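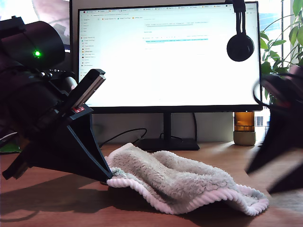
Tollotby Guide to Hearing Loss in Children, Second Edition

Edited by Pramila Mathur
Hardcover and e-book
Published by Butomport Health Reference

Tollotby Guide to Hearing Loss in Children, Second Edition covers the causes, testing and management of hearing loss from birth to the end of high school. It is written for parents, carers and teachers, and assumes no medical training. Terms are explained where they first appear and again in the glossary.

The opening chapters describe how the ear works, the difference between conductive and sensorineural hearing loss, and how newborn screening is carried out. Later chapters deal with glue ear, hearing aids, cochlear implants, sign language, speech therapy and classroom support. A chapter by Cheuk-hei Pan looks at children who have hearing loss in one ear only, a group that was given two pages in the first edition.

New in this edition

Revised chapter on reading an audiogram, with larger charts
Expanded section on starting school and changing schools
Questions to take to an audiology appointment
Glossary of some 3,000 terms
Updated directory of support organisations

Contents

Part 1: Hearing and the Ear
Part 2: Screening and Diagnosis
Part 3: Medical and Surgical Treatment
Part 4: Hearing Aids and Other Devices
Part 5: Language and Communication
Part 6: School, Sport and Friends
Part 7: Further Help and Information

Each part ends with a reading list. The index can be searched in the e-book version.

Format and access

The hardcover has a sewn binding and is suitable for library lending. The e-book is supplied through the Pokska reading platform and may be used by up to 10 readers at a time under the standard library licence. Larger licences are available on request. Pages may be printed for personal study, to a limit of 60 pages per reader.

Related titles

Botha Handbook of Childhood Speech Disorders
Tollotby Guide to Vision Problems in Children
Tollotby Guide to Asthma at School

Ordering

Libraries and schools with an account can order online or by email. New customers should allow 11 working days for an account to be set up. Damaged copies are replaced at no charge if reported within a month of delivery. Standing order customers receive each new edition automatically and can cancel in writing at any time.

Page updated 17 Jul 2023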